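Kapitel 4
Wärme in der Küche

Lernziele: Sie können drei Arten der Wärmeübertragung unterscheiden und bei einem Gerät angeben, welche davon überwiegt.

Wer ein Brot röstet, benutzt die Physik, ohne an sie zu denken. Die Heizstäbe glühen, die Oberfläche wird braun, und im Inneren bleibt die Krume noch weich. In diesem Kapitel wir fragen, auf welchem Weg die Energie in das Brot kommt.

Bei der Wärmeleitung berühren sich zwei Körper. Bei der Konvektion trägt ein Stoff, zum Beispiel Luft oder Wasser, die Wärme mit sich. Die Strahlung braucht keinen Stoff.

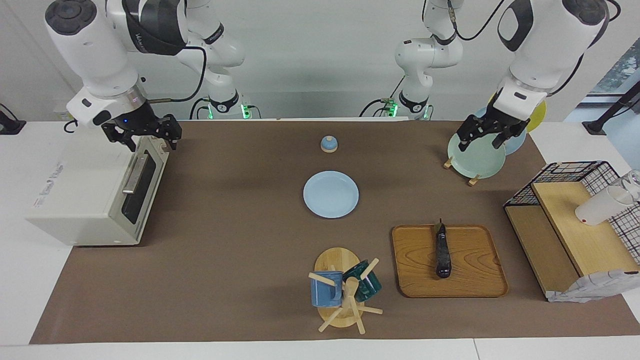
In einem kleinen Backofen wirken alle drei Arten zusammen. Stellt man ihn auf 200 °C ein, so hat die Luft im Garraum nach einiger Zeit ungefähr diese Temperatur, der Heizstab ist aber viel heißer. Diesen Unterschied behandeln wir im Abschnitt 4.2.

Aufgabe zum Einstieg: Ein Löffel aus Metall und ein Löffel aus Holz liegen bei 21 °C im Zimmer. Warum fühlt sich der erste kälter an?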